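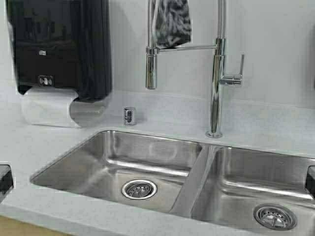 *Head camera view of the sink station, cloth over the faucet.*

**Carkudholm sink trials, 23/11/2021**

Iñaki Gallardo and Virgilio Aquino report on training the wiping policy with polished metal in view. Chrome and brushed steel return highlights that shift with head pose, and the depth estimate fails there first. The new method masks specular regions before matching — no extra sensor is used. Trained on 2,000 demonstrations, the policy finished 79 of 100 held-out runs. Grasping the cloth remains the main source of failure. Code review is set for January.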